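From: Tanner Grewal
To: handling-practice list
Subject: Re: [handling-practice] draft 4, section on fingertip wear – comments please

Ginette, all,

Quick one between two meetings, sorry for the state of it. Replies under your points.

Ginette Boychuk wrote:

> Draft 4 is on the list server. The main open section is 6, pad wear
> and contact surfaces. Three things I need from the group before
> October:
>
> 1. Do we set a replacement interval in cycles, or do we go by the
> look of the pad? Gaétan wants cycles. Nesrin wants inspection.
>
> 2. Does the rule cover the scuffed-but-sound case, or only pads
> that have lost material?
>
> 3. Household items. The current text says "fragile or finished
> surfaces" and I've had two people ask me what finished means.
>
> Also, someone please check the numbers in table 2. I copied them
> from the Skorano sheet and I don't trust my own typing.
>
> Ginette

On 1. Both, I think, and I know that's the annoying answer. We kept counts at Drudside through the last run of dish work. First pad set got pulled at 1,380 grasps, second at 1,731. Same foam, same supplier, same glue. First set was in worse shape when it came off. So if we'd written a hard number into the rule we would have thrown out a good set or kept a bad one, take your pick. Gaétan's point still stands though – inspection on its own gets skipped when people are busy. I've skipped it. So: a ceiling in cycles, each site picks its own and writes it down, plus a look at the start of every session. Suggested wording for 6.2:

"The site shall record a maximum number of grasp cycles for each pad type. Pads shall be inspected at the start of each session and replaced at the recorded maximum or on failed inspection, whichever comes first."

Jade will want "shift" for "session". I don't mind. Just not "day", we run three sessions on some days and none on others.

On 2. Has to cover the scuffed case. Most of what people will be looking at on the bench is scuffed pads, and if the text only talks about missing material they'll all pass. Edges are the thing. Once an edge starts to lift it can catch on a rim or a handle, and then you've got foam crumbs in a bowl. Grips fine right up to that point, so no force reading is going to tell you.

Can we please have a picture in the annex, not only the drawing. The drawing has nice square corners on it and I have never seen a pad with nice square corners past the first hour. A wrist camera view would do, everybody has one of those already and it's the angle people check from.

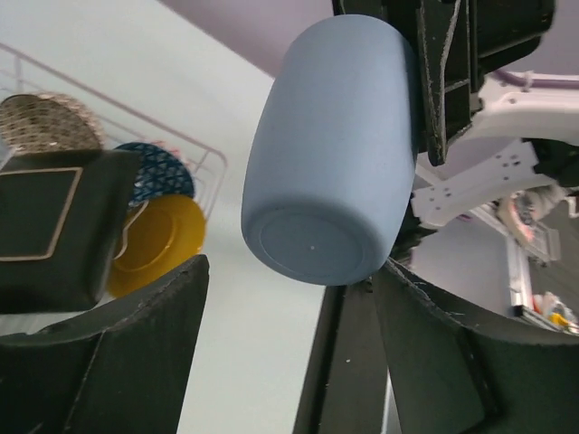

Wrist view, cup in grip. Note white scuffing and frayed edges on upper finger.

For me that's a "replace" under the wording I'd like, even with a cup held in it. Nesrin may say "monitor". If the two of us can't agree on one picture then the two-grade scale in 6.3 isn't clear enough and we should fix the scale before we argue about anything else. Proposal: drop "monitor" completely. Pass or replace. Three lines for replace:

- any edge peeling or frayed where it can touch the item
- backing visible through the pad anywhere in the contact area
- pad moves when pushed sideways with a thumb

Pad pushing is with power off and the arm locked out, needs saying IN the clause, not in the front matter where its sitting now. People open these things at the page they need.

On 3. I'd lose "finished". Nobody outside a paint shop uses it that way. "Items with a glazed, painted or coated surface" does the job, and matte glazes count as glazed, please say so in a note. We had black rub marks on pale matte cups that didn't come off in a normal wash. Shiny ones wiped clean. Small sample but it was enough that we moved matte items to fresh pads only.

Related – 6.5 says clean pads "with a suitable agent". Suitable according to who? McKinnon uses plain water and a lint-free cloth, Grellbridge uses alcohol wipes and goes through pads much faster. Might be the wipes, might be how they load the rack. I wouldn't put a cause in the standard. I'd write "damp cloth unless the pad supplier states otherwise" and leave it there.

Table 2: checked it against the Skorano sheet. Row 4 is wrong, it says 379 and the sheet says 397. Everything else matches. The column header should say cycles, not hours, same in the footnote.

Few smaller things while I have the file open:

6.1 – "end effector" and "gripper" used for the same part in one paragraph. Pick gripper.

6.4 – the rack clearance rule. 15 mm between the finger and the nearest wire or neighboring item, fine by me at the approach. It can't hold at the grasp itself though, not in a loaded rack with plates standing next to each other. Say "during approach and retreat" or every site fails on the first audit.

6.6 – cables. It says secured "along the full length" of the arm. You need some slack at the wrist or it pulls at the end of travel. "Secured so that no loop can enter the grasp area in any reachable pose" is what we use here.

Annex B – the log form has no box for which finger. Pads don't wear evenly, left and right should have seperate lines. I'll send a marked up form tonight if I get to it, otherwise Jade has our version and can forward.

I can't make the call at 15:00 but will read the notes. If it goes to a vote on 6.2 count me for the combined text. On dropping "monitor" I'd like to hear from Nesrin first, she has looked at more worn pads than I have and may have a case for keeping it that I'm not seeing.

Tanner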